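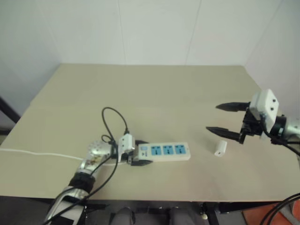
本页最后修改于 2025年12月9日

早上起来第一件事是给手机找电，第二件事是给电找插座，第三件事才轮到刷牙。搬进这间屋子之后，日子基本按这个顺序过。

插线板昨晚已经从箱子里翻出来了，白的，三块蓝色的插座面板排成一行，一头有个浅蓝色的小按钮。我在国内用了它好几年，从没认真看过它一眼。现在隔着一张米白色的桌子跟它面对面，竟然觉得它长得挺精神，蓝得也挺理直气壮。人到了陌生地方，容易对旧电器产生感情，这一点我以前听人说过，当时笑过人家。

问题在转换头。白色的，短短一块，立在桌上像一颗掉下来的大牙。它是我临走前在机场买的，牌子叫 Flirnell，包装上印着“全球旅行伴侣”，我心想伴侣就伴侣吧，一个人出门，多个伴不是坏事。到了才发现它跟墙上的插孔合不来，插进去松松垮垮，稍微碰一下就断电，再碰一下又来电，脾气跟我二姨差不多。

所以今天的计划很简单：把桌子这一块弄清楚。哪根线归哪样东西，哪样东西归哪个插口，用不着的收走，坏的扔掉。计划写在便利贴上，贴在冰箱门上，写得很短，看着很有希望。

上午没弄成。Solange Besson 来敲门，她是楼下的房东太太，手里端着一盘苹果挞，嘴上说是来看看暖气，眼睛看的是我的箱子。她问我怎么还没拆完。我说快了。她说上一个租客搬进来当天就拆完了。我说那他为什么搬走。她想了一下，说因为他太爱干净，嫌楼里别人不干净。我听了觉得我们俩应该能处得长久。

苹果挞很好吃，边上有点焦，焦的那圈最好吃。我站着吃了两块，碎屑掉在桌面那道横线附近，拿手去扫，有几粒怎么也不肯走，最后用一张超市收据的角刮了出来。收据上写着我上礼拜买过一把扫帚。扫帚在哪里，至今是个悬案。

她走之前指着插线板问，这个能用吗。我说能，配上转换头就能。她又问转换头能用吗。我说这个要看它的心情。她说她家地下室有一箱旧的，前前后后的租客留下的，让我下午自己去挑。

下午就去了地下室。

那一箱东西我应该好好记一笔。鞋盒大小，盖子上用记号笔写着“电”，字迹很有气势，里面却什么都有：几个转换头，一团圣诞灯，一只没有搭档的自行车脚踏，一个 Tessier 牌的定时器，旋钮掉了，露着一根光秃秃的小轴。还有一张纸条，上面用英文写着“这个不要用”，可惜纸条已经跟它原来警告的那样东西分了家，躺在箱底，对着整箱东西发出笼统的警告。我一手拿着纸条，一手拿着转换头，逐个端详，觉得每一个都像。

最后挑了一个看起来最老实的。老实的标准是：没有焦痕，没有胶带，摇一摇不响。这三条放在相亲市场上大概也够用了。

上楼的时候在楼梯口碰见 Shabani Obura，他住我对门，学的是声学，据说在写论文，但我每次见他，他都在搬东西。今天搬的是一块泡沫板，比他人还高，我只看见两条腿和一句“下午好”。我侧过身让他先过，他侧过身让我先过，我们俩在拐角卡了好一会儿，谁都很有礼貌，谁也没上去。后来是泡沫板先做了决定，自己往下滑了一级，我趁机从旁边钻了过去。

他看见我手里的转换头，问是不是从那个箱子里拿的。我说是。他说他刚来的时候也去拿过一个，用了 2 天，然后半层楼黑了。我问后来呢。他说后来他就买了一个新的，旧的放回箱子里了。

我低头看了看手里那个老实的。它没有说话。

Shabani 很够意思，说可以帮我认一认。他把泡沫板靠在墙上，接过去翻来覆去地看，又凑到窗边看，还闻了闻，最后说：“可能不是这个。”我说可能不是是什么意思。他说他记得那一个是灰的，但那天很黑。

这话我琢磨了一晚上，到现在也没琢磨出毛病来。

回到屋里，还是没敢用。把它放在窗台上冷静冷静，接着跟我那颗大牙打交道。我后来想通了，松的根子在墙上那个插孔，孔口磨得有点大，转换头重一点就往下坠。于是在底下垫了一本书。垫过的书有三本，第一本太厚，第二本太薄，第三本是一本诗集，厚薄正合适，我买了好几年没看完，如今总算有了个正经差事。

电通了。手机亮了一下，又灭了，我把诗集往里推了推，又亮了。我维持着推书的姿势蹲在那儿，像在给一扇看不见的门当门卫。后来腿麻了，松手，居然还亮着。我慢慢往后退，退到床边坐下，大气没敢出。

然后开始理线。

理线这件事，我母亲是高手。她家里每根线都用毛线头扎着，红的是电饭煲，绿的是台灯，黄的是我父亲不许碰的。我小时候觉得可笑，长大之后自己住，箱子里的线缠成一窝，每次抽一根都要带出来它的全家。今天我从箱子里抽台灯的线，先出来的是一副耳机，再出来的是一根我完全不认识的充电线，扁头的，我确信我从没拥有过用这种头的东西。它跟着我飞了半个地球。我决定先留着，万一哪天那样东西来找它呢。

用不着的线，统一放进一个饼干盒。饼干盒是 Mastbridge 的，黄油味，上个月吃完的，当时特意没扔，心里想的就是有朝一日要拿来装线。我对空盒子一向有远见，对别的事情没有。装到一半发现盒底还有一块饼干，碎的，吃了，有一点电线味。

台灯插上了。热水壶没地方插。三块面板看着挺宽裕，真到分配的时候比分家产还难：台灯要一个，电脑要一个，手机要一个，热水壶站在旁边看着，像个来晚了的亲戚。况且热水壶功率大，我不太敢让它跟别人挤在一块儿，墙那头又是个垫着诗集的局面。于是定了个规矩，热水壶去厨房单过，想喝茶的时候我走过去看它。从桌边到厨房也就几步路，冬天穿着拖鞋走，也算锻炼。

规矩定完不到一小时就破了。天黑得早，厨房那盏灯又是个慢性子，按下去要想一会儿才亮，我懒得等，把壶端了过来，把电脑拔了。电脑很快发出一声哀鸣，提醒我它还剩 4% 的电。我又把电脑插回去，把手机拔了。手机倒没说什么，手机这时候是 90% 多，有底气。水烧开了，诗集没着火，半层楼也没黑，我泡了一杯茶，觉得自己在这个国家的能源问题上取得了一点进展。喝完把壶送了回去，规矩重新生效。

傍晚给母亲打电话，她问我屋子收拾得怎么样。我说桌子收拾好了。她问别处呢。我说桌子收拾得特别好。她沉默了一下，问吃饭了没有。我们家谈话到了不想往下谈的时候，都走这条路，宽敞，没有红绿灯。

她又问冷不冷，问插座能不能用，问那边的人好不好。我说不太冷，能用，好，还有苹果挞。她说苹果挞有什么稀奇的，等我回去给我蒸发糕。我说行。她忽然想起来，说插线板不用的时候要把按钮关掉，我说知道。她说你现在去关。我说我现在正在用它给手机充电，手机正在跟你打电话。她想了想，说那挂了再关。

挂了，没关。写到这里才想起来，去看了一眼，手机满了，100%，于是关了。浅蓝色的按钮按下去有一声很脆的响，隔着夜里听特别清楚。以前在国内那么多年，这声音肯定响过无数遍，我一遍也没记住。

Solange 后来又上来一趟，还是说看暖气，这回真看了一眼，用手摸了摸，说是热的，然后问苹果挞的盘子我洗了没有。洗了。她很满意，又看见墙根底下垫着的诗集，弯腰看了看书脊，中文，她不认识，问写的什么。我说诗。她说写得好吗。我说很稳。

她让我把旧转换头放回地下室的箱子里去，别放窗台上，她怕猫叼走。我说这楼里有猫吗。她说现在没有。我没再往下问。

另外记几件小事，免得忘了：

扫帚还没找到。但找到了簸箕，在浴室门后面，说明它们俩至少分手分得比较彻底。

Trika 那边发来邮件，说我订的书架推迟到下礼拜，表示歉意，附了一张优惠券，可以用来买第二个书架。第一个都还没见着面。书暂时仍旧住在箱子里，除了那本诗集，它有工作。

欠 Shabani 一顿饭，因为他闻转换头那一下确实很认真。他说他不吃香菜。我说我这儿连香菜长什么样的摊子都还没找着，他放心了。

纸条我带上楼来了，就是那张“这个不要用”。本来想贴在老实的那一个上，又怕冤枉它，也想过贴在大牙上，可我正用着呢，贴了像在骂自己。先夹在诗集里，又想起诗集抽不出来，只好用茶杯压着，放在桌子右手边。

明天去买个新的转换头，带卡扣的那种。还有灯泡，厨房用，要性子急一点的。顺便问问五金店有没有毛线。

十一点了，隔壁还在锯泡沫板。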